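Week 4 handout: where your computer keeps things

Hello again! I said last time that I'd write up the memory part properly, so grab a tea. If you missed the session, the short version is that a computer has two places to put things, and people mix them up constantly (I did for years).

I like the desk and the filing cabinet. Memory is the desk: quick to reach, not very big, and cleared every time the power goes off. Storage is the cabinet, slower and much roomier, and your letters are still in it tomorrow. The memory sits in long narrow slots on the main board, close to the socket where the processor goes.

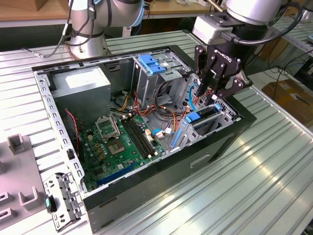
Bytes, and why the numbers look odd

A byte is enough room for one plain letter or a comma. A kilobyte is 1000 of them, a megabyte is 1000 of those, and so on up. Some programs count in 1024s instead, so the same drive can look smaller on screen than it did on the box. You haven't been robbed!

Let's do one together. Say I type a page with 2000 characters on it, spaces included. That's 2000 bytes, or two kilobytes. Now say the parish history I keep going on about runs to 174 pages. That's 348 kilobytes, which would look tiny next to a single photo off your phone.
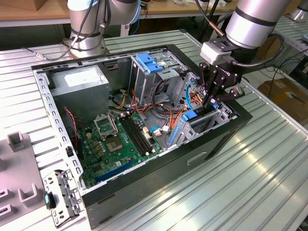
Fancy layouts and fonts push the size up, of course, and so does anything with pictures in it. My copy of the history came out at nearly 12 megabytes once I'd put the old maps in.

For next time

Read the Clivine booklet up to the end of the section on files (skip the bit on binary unless you're keen). Then find one big file at home and write down its size in kilobytes and in megabytes. If you use the Irkero worksheet, question 3 has a misprint: it should say megabytes, not megabits. Bring a pencil, we're drawing folders.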